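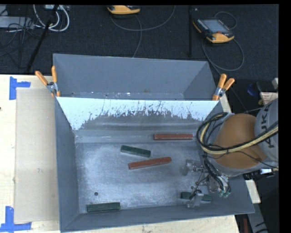 Cleaning scuffed metal bins

Empty the bin and brush out grit before any water goes in. Mix 3 tablespoons of baking soda with enough water to form a paste. Rub with a nylon pad along the grain — steel wool leaves particles that rust later. Rinse, then dry the corners with a cloth.

Chipped paint: sand the loose edge with a fine sanding sponge, wipe clean, prime the bare metal. Allow 24 hours before the top coat.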